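The Alldale Bread Box from Oltov
Item 356

If you like your loaf kept on the counter, close to the butter and the good knife, the Alldale may be just the thing you've been looking for. We've carried it in the Oltov kitchen range for 2 years now, and it's still the one we reach for when somebody asks us about a simple, roomy home for bread, rolls and the last few muffins of the weekend.

The base is a rectangular plastic tub in a soft cream white, with rounded corners, ribbed sides and a rim running all the way around the top. Over it goes a curved lid with a see-through brown tint — dark enough to look cozy, light enough to let a bit of the inside show through. A little copper-colored tab on the lid gives you something to take hold of, and the lid swings up and back so the whole tub is open in front of you.
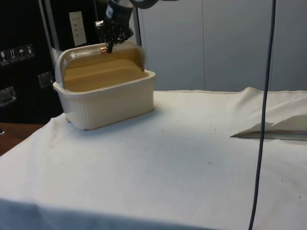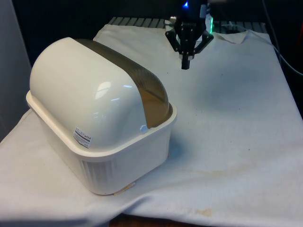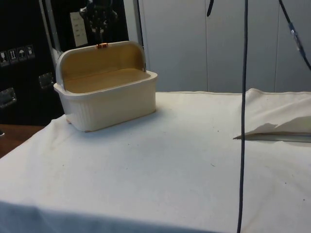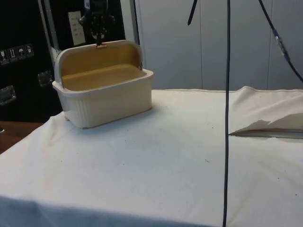
Alldale bread box on a white cloth.

We'd suggest wiping it out with a damp cloth and a drop of dish soap every week or so, and letting it dry with the lid up before the next loaf goes in. Please keep it away from the stove, and skip the scouring pads, which can dull the lid.

The Alldale ships from our Dabbas warehouse in a plain carton. Matching canisters are listed under item 268, and the Worko bread knife is item 57.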